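29/05/2023
By Nadège Roussel

Week 13: Greetings in business letters

Welcome back, everyone! Today we look at how a letter begins and ends, which sounds like a small matter (I thought so too, once) until you have to write to a stranger at Hilex and want something back.

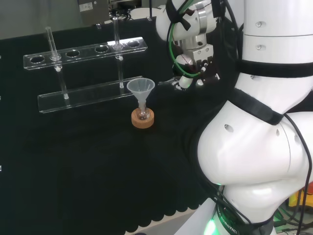 Green light and black straps on a white arm.

Use "Yours sincerely" with a name and "Yours faithfully" with "Dear Sir or Madam". Please bring a draft of 60 words next time.

Comments

Leltetico: Is "Kind regards" all right?
Nadège: Yes, for emails!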